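3.2 Household sample

Diaries were mailed to 3000 households in the Surnitz and Cernach districts, and 1563 came back complete. Each household recorded its evening meals for 7 days, noting who ate, when the meal began, and whether it was eaten at a table. Diaries with more than two blank evenings were dropped. Coding followed Obi's scheme, with snacks after 9 p.m. left out. Figure 2 shows a spoon.
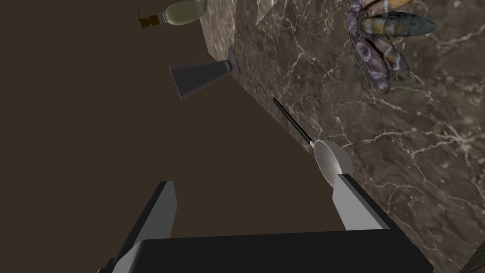
Figure 2. Spoon.

Shared meals were less common in households with a shift worker. Of the 619 such households, most reported at least one evening when members ate at different times. The Surnitz returns show the same pattern, though the gap narrows on weekends.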